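May 29, 2026
Notebook, tabletop chores

Picked up where we left off in March: can the arm clear and sort a table well enough that a person would stop doing it themselves. Short version for anyone skimming, not yet, but the list of things it can do is longer than it was.

Ran the Famel policy first thing, same weights as last time, no changes to the controller. Task was small-object pickup from a bare surface into a tray. 39 trials, 32 good. Of the seven misses, five were thin things lying flat. The fingers come down, close, and slide over the top. Mugs, sponges and boxed goods from the Storeck set gave no trouble at all, and I think we can stop testing them for now.

Towel folding is still bad. 10 tries, two I would accept at home, and one of those took longer than it would take me to fold the whole basket. Wiremu Ruawai thinks the policy never learned to find the second corner and simply repeats the motion from the first one. I looked at the logs over lunch and agree with him. More demonstrations with the towel starting rumpled might fix it. We only ever recorded it starting flat, which was lazy on my part.

Shop-floor side: Ashby want an answer on kitting, meaning small parts out of bins and laid out in order for the assembler. I told them the order is fine, the machine never gets that wrong. Speed is the problem. Their people do a kit while ours is on its second part. It could run overnight when speed matters less, but then somebody has to be there when it drops a part, and it does drop parts. Wiremu suggested letting it skip a dropped part and flag the kit as short. Worth trying.

Rest of the day went to demonstrations by hand. The total stands at 604 usable episodes. Notes on technique, so we all do it the same way:

— Keep the marker cubes facing out. If a wrist rolls too far, the track jumps and the episode is junk.
— Start with both grippers low over the table and hold still for a breath before moving.
— Go slower at contact than feels natural.
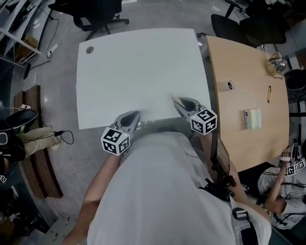 The small, slim items need the most episodes by far, for the reason given up top. By hand it is easy to tip one finger under the end of a thing and roll it up into the grasp. I do it without thinking. The policy has hardly seen that motion, and it shows.

Lesarex sent softer pads to try. Not fitted yet. I don't want to change the pads halfway through a set, so they wait until this one is closed.

To do:
Retrain with the new flat-item episodes, same seed.
Record towels rumpled.
Write the skip-and-flag routine for Ashby.
Ask Wiremu for his corner plots before he clears that drive.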